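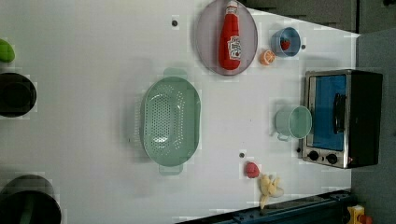 Play Kitchen Storage and Layout
Student project report, Introduction to Product Design

1. Background

Our group was asked to look at an everyday set of objects and suggest a better way to store it and set it out. We chose a toy kitchen. Most families with small children have one, or at least a box of plastic food, and in most homes it ends up as a heap at the bottom of a bin. The Zunbridge toy library agreed to work with us. It lends play sets to families and also has a play corner that is open in the mornings.

The toy library had two complaints. Parents said that putting the kitchen set away took too long, and staff said that small pieces of food went missing between loans. We decided to leave the toys as they were and work only on the table layout and the storage box.

2. The set

We worked with one mixed set. It has a plate, a ketchup bottle, a strawberry, an orange slice, a mint-green colander with a handle at each end, dark pots and a compact black and silver oven with a blue window. The pieces come from different makers and were not designed to fit together. A ketchup bottle nearly fills the plate when it is laid down on it, while the strawberry disappears inside a light-blue container and is easy to miss when looking from the side.

The main problem for storage is shape. The colander is long and oval and the pots are round, so they do not stack well. The oven takes up the most room and has to go into the box first. If it goes in last, everything under it gets pushed into the corners and the lid will not close.

3. Table layout

The table is white. We kept it that way because the colored pieces show up well on it and a missing piece is easier to notice. We drew three layouts on paper before trying them.

Layout A put all the food in a row at the front. It looked neat but left no space to play. Layout B grouped things by color, which the younger children liked, but it put the pots a long way from the oven. Layout C grouped things by what they are used for. Food and dishes go together at the top, the colander goes in the middle as a kind of sink, and the oven stays on the right. The pots go on the left.

We chose Layout C.

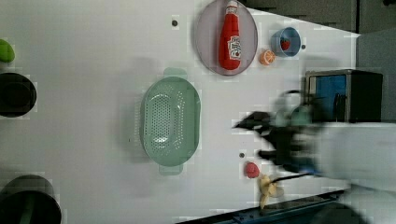
The colander works well in the middle since it is the piece that gets used for everything. Children wash food in it, carry food in it and sometimes use it as a serving bowl. Keeping it in the center also leaves free space at the front of the table for whatever is being cooked at the time.

The pots were harder to place. On the left they are out of the way of the oven, but they sit close to the edge and a larger pot can be knocked off by an elbow. We tried moving them in by 70 mm, and this left less room for the colander. A low rail along that side would be a better answer – we did not have time to make one.

4. Storage box

We compared two boxes. The first was the Parnska, a plain open crate 400 mm wide. The second was the Dindura, which is 600 mm wide and has a lid. The Parnska was easier to lift but the oven and colander would not fit side by side. The Dindura held the full set with room left over.

Inside the Dindura we added a cardboard divider 200 mm from one end. The oven and colander go on the large side. The plate stands upright against the divider and the pots go next to it. Strawberries, orange slices and other small food go into a cloth bag, and the bag goes inside the larger pot. This was the change the staff liked best, as the bag can be checked quickly when a set comes back.

We also made a packing card showing the outline of each piece. It is taped inside the lid. The first version used words only and was no help to children who could not read yet.

5. Problems

The cardboard divider bent after a few weeks of use and should be replaced with something stiffer. The Chaudhry workshop on campus has offered us scrap board for the next version. The lid is heavy for a small child, so an adult still has to help at the end.

We only tested one set. A set with more dishes or a bigger oven might need a different divider position, and we would like to try slots so that it can be moved.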